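Zalent Publishes Results of Eight-Month Study on Robots and Everyday Chores

Two-armed systems handle simple tidying well, struggle with cloth, cords and crowded containers, company reports 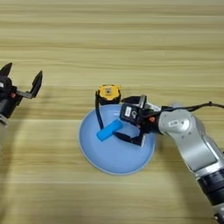
FLOSTGATE, October – Zalent, a developer of automation software for small workplaces, today released the results of an eight-month study of how well current two-armed robots perform ordinary household and shop-floor chores. The study, carried out with the equipment supplier Chamoun at Zalent's test facility in Flostgate, covered 2602 recorded attempts at tasks that include clearing a table, putting small tools away, folding towels, sorting fasteners and emptying a bowl of mixed items.

Of those attempts, 1772 were completed without any help from a person. The remaining attempts ended in a dropped item, a stop by the operator, or a result that the reviewers did not accept as finished work.

"The question we hear most often from customers is whether a machine can take over the small jobs at the end of a shift," said Nabil Hattar, Chief Executive Officer of Zalent. "For some of those jobs the answer is now yes, under supervision. For many others it is still no, and we believe buyers are entitled to see the record before they plan around it."

Study Design

Each task was written up in plain language before testing began, with a fixed starting arrangement and a clear statement of what counted as complete. Objects were bought from regular retail stores and were not modified. Attempts were reviewed on video by two members of the evaluation team working separately. Where the two reviewers disagreed, a third made the decision.

Operators were permitted to stop a robot at any time for safety. An attempt stopped in this way was recorded as incomplete, even where the robot might have recovered without help.

The study did not include cooking, the handling of glass, work on stairs, or any task performed near children or animals.

Principal Findings

Performance was strongest where a single rigid object had to be lifted from an open surface and set down in a known place. Boxes, blocks and hand tools with a firm outer case were moved with few errors, and performance held steady when the starting position was changed.

Results were weaker when objects lay together in a container. A bowl's sloping side limits the angles from which a gripper can approach, and an item resting against another often moved when its neighbor was touched. Objects with a strap or loose cord were a particular source of failure. In several cases the robot took hold of the correct item and then pulled a second one out with it.

Cloth remained the most difficult material in the study. Hand towels were folded to the required standard in fewer than half of attempts, and fitted sheets were withdrawn from the task list after the first month.

Speed also limits practical use. A tray of mixed hardware that an experienced employee sorted in 198 seconds took the robot more than four times as long. Zalent notes that this difference matters less for work done after closing, but that overnight operation without supervision was outside the scope of the study.

"We saw steady progress on tasks that repeat, and much less on tasks where every instance is a little different," said Hilde Meijer, Director of Evaluation at Zalent. "A kitchen drawer is a harder place to work than a packing line. Our figures show that gap, and they show that it has not closed."

Use in the Workplace

Vedham, a repair and rental business for hand tools, took part in the study as an observer and supplied the task list for its returns counter. The company has since begun a limited trial in which a two-armed station sorts returned items into bins before they are inspected by staff.

"Our people still check every tool, and that will continue," said Tarek Chidiac, Operations Manager at Vedham. "What we are looking for is less time spent picking through bins. The trial has given us some of that. It has also given us a list of items we keep away from the station, and tow straps are at the top of it."

Vedham expects to decide in the spring whether to extend the trial to a second location.

Availability of Data

Zalent will make the task descriptions, scoring rules and a selection of 200 recorded attempts available on request to research groups and prospective customers. The selection contains completed and incomplete attempts in the same proportion as the full study.

"Chamoun supports the release of the incomplete attempts along with the successful ones," said Silvan Hämmerli, Head of Applications at Chamoun. "Engineers learn a great deal from a gripper that closes a little too early, and recordings of that kind are seldom shared."

A second phase of the study will begin in the new year. It will concentrate on containers, cords and soft goods, and will add tasks in which both arms must work on the same object. The list of tasks will be published before testing starts.

About Zalent

Zalent develops planning and control software for robots used in small workplaces, including repair shops, stockrooms and laundries. The company is based in Flostgate and operates its own test facility.

About Chamoun

Chamoun supplies and maintains robotic workstations for light industrial use and provides training for operators.

Media Contact

Fadi Nimri
Communications Office, Zalent
Flostgate

Requests for the task descriptions and recordings should be addressed to the Communications Office and should state the name of the organization and the intended use.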